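Wednesday, Domach cell, bench notes

Subject: house rules for two-arm table work, second pass. The first version was written in April, before the Medve arms were mounted, and half of it assumes a single arm. Rewriting it while the cell is up.

Start of shift 9:40. Power-on check by the Garnent sheet. Sheet still has the old order (grippers first, then arms). Changed by hand on the clipboard copy to arms, then grippers, then head camera. Needs to go into the master.

Rules as they stand after this morning:

Approach. Both grippers open fully before either arm crosses the near table edge. No partial opening on the way in. Opening during approach saves time on paper, but the fingertip pads sweep outward as they open and the swept width is larger than the planner's collision shape for the closed hand.

Hold. Both arms stop short of the object at a standoff pose. Operator confirms verbally, then one arm goes. The second arm stays at standoff until the first reports contact. If the task needs both hands, the second one moves at reduced speed, and the setting for that is written on the run sheet before start. Left arm leads by default. Exceptions go on the run sheet too.

Objects. Containers with liquid in them: cap on and hand-tightened, checked by the person who puts it on the table. Contents plain water only. No opened drinks from the kitchen. Grip force limit for thin plastic stays at the low preset. The high preset is locked out in Girkix for this object class, and it should remain locked even for "one quick try."

Second object on the table. Allowed, but it gets logged as clutter or as target before the run. Log it from the camera's side. What looks well separated from the operator's chair can be partly hidden from the head view, and the old rule (one hand's width between objects) was being measured from the chair. New wording: separation is judged in the head image at the standoff pose. Partial overlap is permitted for clutter runs and must be marked as such.

Cables. Loose runs at the wrist are the weak point. Strap at the wrist module, slack enough for full wrist rotation, no loop low enough to touch the table at the lowest planned pose. Check both sides by jogging, at low speed, through the limits. Gripper wire is separate from the arm cable and is to be looked at separately. Tighten straps by hand only; the pliers leave them tight enough to mark the jacket.

Stops. Hand on the stop for the whole run, including resets. Resets are where people reach in. Nobody places or straightens an object with the arms enabled. This was already a rule and is restated here at the top of the new sheet in larger type.

Lighting. Overheads only, blinds down. No desk lamp. Shadow edges on the white top shifted the segmentation last time the lamp was used.

Logged runs under the new wording: 23 so far, numbering continues from 332. Of these, 4 were halted by the operator, 2 for cable slack on the right side and the rest for a missing verbal confirm. No contact faults. Too few to say anything about the standoff distance, which I would still like to shorten by a little over a finger pad's length.

Open items:
- Garnent master sheet, power-on order
- ask Medve whether the wrist strap position is specified or left to the integrator
- Girkix: make the clutter/target field mandatory
- decide if verbal confirm is enough or if it should be a key press
- reprint the sheet for the cell door 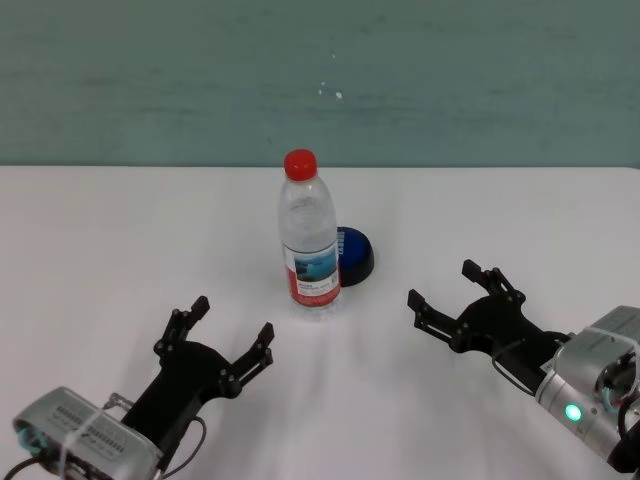 Bottle run at standoff, both grippers open, second object partly behind the bottle (head view).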